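Movero Tabletop Sorting Kit (simulation edition) for school robotics clubs

I coach the Skurkdale after-school robotics club, and I put this kit together because I couldn't find one that fit the way our meetings go.

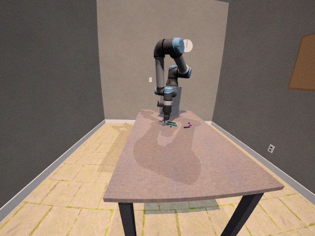

We meet twice a week, the kids show up hungry and loud, and whatever we're doing has to be up and going before the snacks are gone. So Movero is small on purpose. You get a simulated robot arm, a table, a handful of colored pieces and a stack of challenges that start easy and get mean. It runs on the computers your school already has. No arm to bolt down, no cables to trip over, and when somebody drives the gripper straight into the table (they will!) you hit reset and go again.

The club version costs $141 for the school year, and that covers every student in the club. I didn't want to sell it by the seat. I've filled out enough of those forms as a coach, and I'd end up leaving kids off the list in October and then scrambling when they came back with two friends.

What you get

The simulator itself, with one room, one table and one arm with a gripper.
136 saved layouts, which are starting positions for the pieces. Some have everything spread out nicely. Some have pieces so close together that the fingers barely fit.
Student worksheets, printable, in black and white so they don't eat your ink.
A coach's guide with answers, hints and the mistakes I see most.
The Okoth scorer, which keeps time and checks where each piece ended up.

Okoth started out as a separate little program that Wen-hsiung Chou wrote for our own club meets, and it kept the name when we folded it in. Wen-hsiung still looks after it. If a score ever looks wrong to you, send in the run file and it goes to him.

How the challenges work

Every challenge starts from a layout with small pieces lying on the table in different colors and lengths. The first ones just ask the student to lower the gripper next to a piece and stop without bumping it. That sounds like nothing, and it eats up most of the first meeting. Then it's pick one up, then move it, then pick a color and leave the rest alone, then sort, then sort against the clock.

We went with loose clusters for a lot of the middle challenges. Spread-out pieces are fine for learning the controls, but kids get bored fast once they've got it. Put a short bar next to a longer one and now they have to think about which way the fingers should close, and what gets shoved when they do. I love that stage. It gets really quiet for a while and then somebody yells.

The tiny pieces are the hard ones. A long bar gives you plenty of places to grab and you can be a bit sloppy. With a tiny piece you have to come down right over it. My advice is to hold off on those layouts until your group has a couple of meetings behind them, even if they beg.

Two ways to drive

Students can move the arm with sliders, one for each joint, or they can write code. I start everyone on sliders, including the kids who already code at home and roll their eyes at me. After you've had to swing the elbow up and bring the forearm down by hand, the code makes a lot more sense. You know what the numbers are doing.

The code side is Python with a short list of commands. There's a cheat sheet in the guide that fits on one page. I tape it to the tables.

A note on shadows

The room is lit so the arm throws a shadow on the tabletop, and I get asked about it pretty often. We left it in deliberately. For the camera challenges later in the set, students write code that finds pieces by color, and their first try nearly always works great until the lighting gets in the way. It's a good problem and the kids get properly annoyed by it. If you'd like to skip it, there's a switch in the settings called flat light.

For the same reason, the room is kept plain. There's a clock and a cork-type board on the walls and not much else. An early build had posters and plants and a fish tank, and my students spent a whole meeting flying the view around to look at the fish.

The Grastum meet

If your club likes to compete, Grastum is our online meet. Everyone gets the same sealed layouts, students work in teams of two, and Okoth scores the runs. The best total so far is 1,889 points, from Unai Paredes and Upendo Rashidi in my own club. They did it with a sorting plan I told them was too slow, so I've had to hear about that all fall.

Sign-up is included in the price. You don't have to enter, and plenty of clubs just use the old Grastum layouts as practice at the end of the year.

From another coach

Stella Mwakyusa ran the kit with her middle school group and sent me this, which I'm sharing with her okay:

"I teach art and got handed the robotics club, so I was nervous. We did the first worksheet together on the projector and by the second meeting they were helping each other. I would like more layouts with the tiny pieces. My sixth graders think they're hilarious."

More tiny pieces are coming, Stella!

What you'll need

A laptop or desktop for every pair of students. One each is okay too, but I think pairs learn more – one drives, one watches the gripper.
A mouse. Please. The view is a pain to turn with a trackpad.
An internet connection for setup and for Grastum. Regular practice works offline.

It won't run on phones, and tablets are hit or miss, so I don't list them as supported.

Questions I get a lot

Can I use it if we own a real arm? Sure, plenty of the planning carries over, but code from the simulator won't run on your arm as is. You'd have to rewrite the move commands.

What ages? I've used it with grades 6 through 12. Younger kids can do the slider challenges with help.

Can students work at home? Yes, on the same club license.

Can I make my own layouts? Yes, and you should. Drag the pieces where you want them and save. Nafula Shirima collects the good ones from clubs and adds them to the shared folder, with your club's name on them if you like.

To order, use the form at the bottom of this page or send a purchase order from your school office. I answer the email myself, mostly in the evening after practice.

Page updated Nov 6, 2024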